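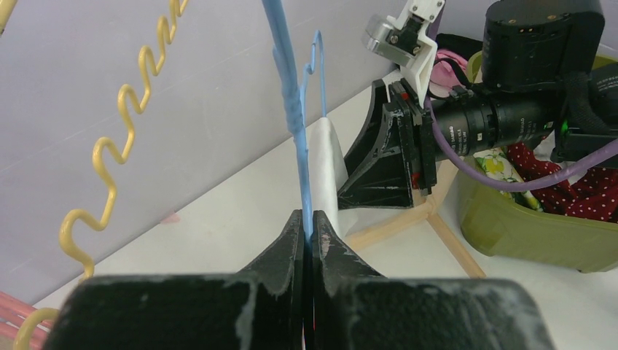
Hanger keeps rotating in the grip during teleop demos, tips??

Posted by Seema Sengar, 7/13/19

Two arm setup, both driven by leader arms. Task is put small garment on plastic hanger, hang it on the rack. I do the demos myself, 40 so far. Problem is the hanger. I pinch it, start moving, and it swings round the pinch point as soon as the cloth tugs on it. Then I fix it with the other arm, which takes forever and now half my demos have this ugly correction in the middle. Do I keep those or throw them out? And is there a trick to the grip. Fingers are matte black, flat inside. Already closing as far as they go.

Edin Radonjić
Had the same with thin hangers. Flat on flat has nothing to stop it pivoting. Stick a strip of thin rubber on both inner faces, cut a shallow V in one if you can. Also grab right under the hook, not out on the shoulder, way less leverage on it. Wipe the fingers first or the tape wont hold.

For the demos: keep the ones where you recover quick and clean. The policy is going to slip too and it needs to see what getting out of it looks like. Toss any where you stopped to think. Long pauses are poison, mine learned to just sit there over the bin. I trimmed 6 of my first batch for that and retrained, much better.

One more thing, watch the wrist camera feed while you drive, not the table. If you cant see the hanger slip in that view neither can the robot.

Zlatko Vukčević
just get more data. we had 2,236 episodes at Darkorell and it still droped stuff

Nermina Begović
Agree with Edin on the rubber. Would add, pick one order and stick to it. Left arm holds hanger, right arm feeds the cloth, every single time. I was swaping hands whenever it felt easier and the model came out all dithery, both arms reaching at once. Took me 2 evenings to redo. Start the hanger at slightly different angles tho, otherwise it only works from the one spot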